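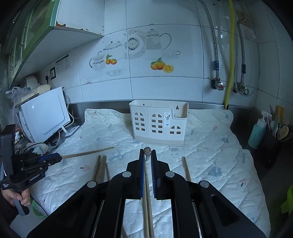
Zuvar Ridged Grip Pad Kit, for hand-held parallel grippers
Batgate Workshop Supply
Part no. 2668
In stock at the Prondside counter

Chopsticks are a rotten thing to ask a gripper to hold. They're thin, they taper, they roll when you look at them sideways, and a smooth finger will cheerfully spit one across the kitchen. We use them for testing because anything that can hang on to a chopstick will generally hang on to a spoon, and because they're cheap to lose behind a stove.

The Zuvar kit is a set of soft ridged pads for the inside faces of two-finger parallel grippers. It was worked out over one long winter at the Woldemariam shared workshop, mostly after tea, by members who had each built a perfectly good gripper and then found it couldn't pick up cutlery. Earlier versions used bicycle tube, a cut-up jar opener and, for one regrettable fortnight in May, carpet underlay. The blue ones stayed on.

What's in the bag

Ridged pads, blue, enough for a pair of grippers
One spare pad, for the one you'll put on crooked
Double-sided mounting film, already cut
Wiping cloth
Fitting sheet, one side of paper, large type

Specifications

Pad thickness: 2.5 mm
Ridge direction: across the finger
Finger width: 18 mm and up; wider fingers are fine, narrower ones need the pad trimmed
Smallest round object held in our tests: 3 mm
Mass of the full kit: 13 g
Colour: blue (a grey batch was made and everyone kept losing them on the bench)

Fitting

Take the old pads off and get rid of every trace of adhesive. Every trace, including the bit in the corner. Wipe the finger faces with metho and let them dry. Lay the film on the finger first, then the pad on the film, starting from the tip. Close the gripper gently on a piece of scrap dowel and leave it overnight. Ignoring the overnight part is the leading cause of returns.

If your fingers don't close parallel, fix that before you fit anything. No pad will rescue a bent linkage, though plenty of people have bought a second kit to check.

A decent first job

Set up on the kitchen bench with something quilted or padded underneath, so the tips can push down a little without skidding. Scatter a few wooden chopsticks at unhelpful angles and put a cutlery drainer at the back. Take one gripper in each hand and sort the sticks into the drainer. Grab near the middle to begin with, then work out towards the ends. Standing a stick upright before you let go is the hard bit, and passing one from the left gripper to the right is harder again. Expect the first evening to be slow and slightly humiliating.

Care

Warm water and dish soap. Keep them out of the dishwasher and away from cooking oil, which makes the ridges slick until they're washed. Our oldest test pair lasted 2840 open-and-close cycles before a ridge tore, and that was on a gripper with far too much spring in it.

Returns

Unopened kits come back for a full refund. Opened kits come back if the fault is ours. Kits trimmed with kitchen scissors are yours for life.

Pick-up from the side door at Prondside until 5 pm, or choose post at checkout.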